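Chapter 5
Heat in the Kitchen

Every person who cooks is working with energy, even if he or she never uses this word. In this chapter we study how energy enters food and what it does there. The material was first taught as a short evening course in Sornbridge, and the questions of those students are the reason why the chapter begins with cooking and leaves engines for later.

We use cookies to improve your reading experience. By continuing to use this site you accept our cookie policy. Accept | Settings

5.1 Three ways to warm a potato

A potato in boiling water receives heat from the water that touches it. In the oven at 200 degrees, the hot air and the hot walls do the same work more slowly. In both cases the surface becomes warm first, and the center must wait. Microwaves enter the potato to a depth of one or two centimeters and give their energy mostly to the water inside it. The deeper part is still warmed by conduction, as in the other methods.
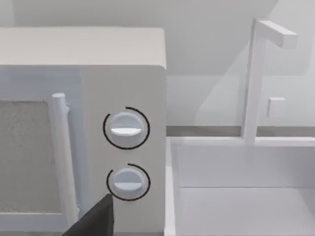
Figure 5.1 A microwave oven with two control knobs (computer drawing).

Students often believe that a microwave oven cooks "from the inside". Valentyna Levchenko, who taught the course with me, asked her class to cut a large potato after 2 minutes of heating and to measure the temperature at several depths. The middle was the coldest place - a surprise for almost everybody.

5.2 Heat and temperature

These two words are mixed in daily speech, but in physics we must keep them apart. Temperature tells us how hot a body is. Heat is energy which passes from a warmer body to a colder one. A spoon of soup and a full pot of soup can have the same temperature, but the pot needs much more energy to reach it.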